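Lucinda Lindgren was 14 when her aunt in Skurkville put a pair of needles in her hands, and she will tell you cheerfully that she hated every minute of it. "I made a scarf that got wider and wider until it was practically a shawl," she says, laughing. "My aunt wore it to church anyway, bless her heart!"

She came back to knitting years later, during a long April when she was between jobs, and she has hardly put it down since (her tea went cold twice while we talked).

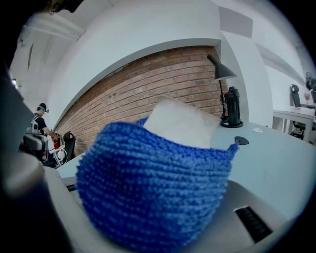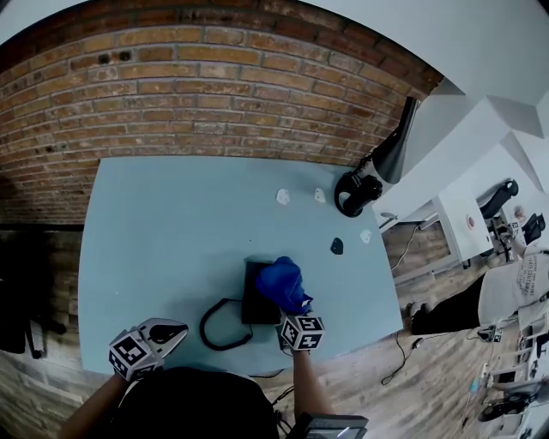

Top, a pouch in royal-blue yarn with a white tissue tucked inside; bottom, the pale blue tabletop by the brick wall.

Small things are what she likes best these days. "A sweater is a commitment, and I have two of them sitting in a bag, waiting on sleeves," she admits. "But something little, you can start it after supper and give it away the same week." Beginners always ask her about yarn, and she tells them to buy the thick kind in a color they love, and to leave the black for later, when they can find their stitches by feel. She still rips out plenty of her own rows.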